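One Apple, One Dish: A Morning at Grulerow

The woman who runs Grulerow has a lot to say about fruit. She sells tableware out of a 500-square-foot shop on the Torngate side of Stanville, and when I asked her what people get wrong about setting a table, she went straight to the apple.

"People buy a big bowl and then feel they have to fill it," she told me. "They pile it up, the ones at the bottom go soft, and after a week they hate the bowl. I tell them to start with one apple and a dish with a thin dark rim. Put that on a white table and look at it for a day. You'd be surprised how much you like it!"

She has been saying this to customers for years, and I have to admit I came in doubtful. I own the big bowl. I have filled the big bowl. But she talks about color the way other people talk about their favorite songs, and by the time my coffee was finished I was ready to clear off my whole kitchen table.

"An apple is hardly ever just red," she said. "Look at one with the orange coming through, and the yellow streaks under that. On a busy tablecloth you lose all of it. White lets you see it."

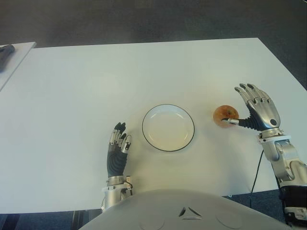

She feels the same way about the line around the edge of a dish. Her first order for the shop was 100 pieces, all of them with a dark rim, and her sister thought she'd be stuck with them until retirement. They were gone by July.

"It's a tiny thing, that line. A pale dish on a pale table can sort of float away from you, and the line tells your eye where it stops. I grew up with plates that had flowers all over them, big blue ones, and I loved them, but you never noticed the food. My mother could have served us anything."

And did she keep the flowered plates?

"Every one! They're in a cupboard at home. I eat toast off them when I'm in a bad mood."

The apples she likes best come from Malabanan, a family orchard up the road that sells from a shed until it gets too cold to stand there. She picks through the crates for the mottled ones, the kind a supermarket might pass over, and she is particular about the stem end. She likes an apple to stand with its top up, so you can see the little hollow. I said that sounded fussy. She laughed and said it was extremely fussy, and then she told me about a pear that wouldn't stand up at all and had to be eaten.

We got onto tables after that. Hers at home is white and matte, and she bought it secondhand after a long hunt for something that wouldn't shine back at her under the kitchen light. She still gets a bright patch on it in the morning, around the time she sits down with the paper, and she has come to like that too. She moves the dish depending on how she feels. Some days it's in the middle, other days it's over to one side so there is room for her elbows and the crossword.
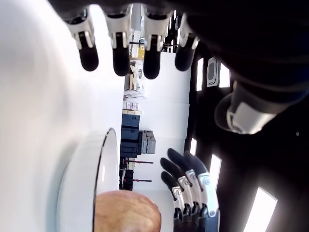
How do you keep a white tabletop looking good?

Wipe it with a soft damp cloth and a drop of dish soap, then dry it right away. She skips anything gritty, even for coffee rings, and goes over a stubborn mark a second time with warm water before trying anything stronger. Fruit goes on a dish and never straight on the surface, mostly out of habit.

She is just as relaxed about dishes. Most of what she sells costs less than $70, and she'd like people to use it every day. Chips happen. She has a shelf by the register for pieces with small flaws, and I noticed that it was the busiest spot in the shop the entire time I was there - one man came in, went directly to it, and left with a saucer and a huge smile.

"I had a customer who bought a dish for her desk at work," she said. "She puts her apple on it in the morning and eats it at three. She told me it's the nicest part of the office. I think about that a lot, how little it took."

I asked whether the apple is there to be looked at or eaten.

"Eaten! Please eat it. Then get another one, and it will be a different color, and you get to start over. That's the fun of it for me."
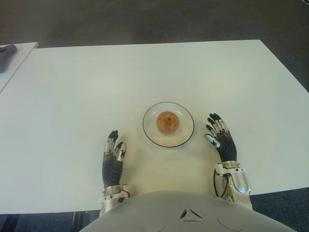 Visiting the Shop

Grulerow is a short walk from the Torngate bus stop in Stanville, and the door is painted green. Mornings are quiet and good for browsing. The flawed shelf gets refilled at noon, so plan for that if you're hoping for a bargain. Malabanan apples are sold by the register in season, one at a time if that's all you want.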